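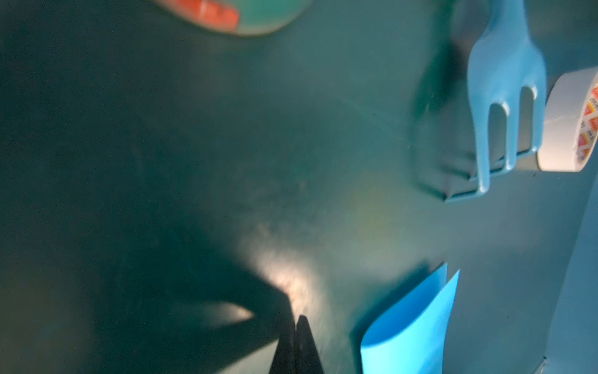 Filed under: Course Materials / Robot Software / Perception

Week notes - wrist camera, shadows, glare. Read before lab.

Segmentation first, grasp second. Don't let the planner run on a raw mask. Most bad grasps in the Bestik logs start as bad masks.

Shadows: a fork's shadow keeps the outline of the fork, tines and all. Edge detector loves it. Check depth under every mask - flat with the table = throw it out. Color alone won't do it on a dark teal surface, shadow goes nearly black and so does the gripper finger.

Glare: saturated patch, speckled, no usable depth. Mark as UNKNOWN, not free. Planner treats unknown as occupied untill a second view clears it.

Self mask: finger tip always comes in from the bottom. Mask it from the kinematics, don't learn it.

Partial objects: tape roll at the border, only one side of it in view. No grasp on anything touching the border. Move back, look again, then decide.

Close neighbors: fork almost against the tape. Finger clearance check goes before the score, not after. Nartey planner has these the wrong way round by default - flip it in the config.

Simbridge set: 2939 images, 200 held out. Dont tune on the 200. Exposure fixed, auto off.

To hand in: mask code + 71 failures sorted by cause (shadow / glare / border / other). One page max.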